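Stöcker hand-held gripper kit: a term and a bit with our robotics club

I run the after-school robotics club at Travbridge, and we have had one of these kits since September, so I feel I can give it a fair write-up now. We are a club of 12, mostly fourteen and fifteen year olds, and the project this year is teaching an arm to do everyday jobs by showing it how a person does them. The pupils hold the gripper, do the job over and over, and the camera on top records the lot.

It came from Prornow for £324, which was most of our money for the year, and I did lie awake a bit after ordering it. It arrived well packed, with a printed booklet that is clear once you get past the first few pages (the parts list has two different names for the same bracket, which had us hunting through the box for ages). Putting it together took us 3 club evenings, though I should own up that one of those was mainly biscuits.

What I like best is how it feels in the hand. The light grey body is chunky without being a burden, and the smaller members manage it as happily as the big lads do. The black finger pads have a texture to them and they grip mugs, pencils and whiteboard pens very nicely. The wide round view from the camera is a joy too – you get a great deal of the room in, and the pupils soon learn to think about where the fingers are pointing.

Door handles have been our big job this spring, and they are harder than you would think!

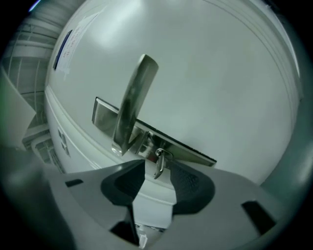 A lever gives you very little to get hold of, so the approach matters, and we have had long and quite heated talks over whether to come at it from underneath. Glare from ceiling lights is a nuisance on pale doors as well. We now aim for 70 good recordings of each job before we train anything, and the patience this has taught them is lovely to see.

My grumbles are small. The trigger spring is stiff, the carry case is sold separately, and I would have liked spare pads in the box. Four stars from me, and we would buy another if the funds allowed.

Related reviews
Romley starter arm for schools
Stöcker carry case
Prornow battery packs, old and new
Soldering irons for small hands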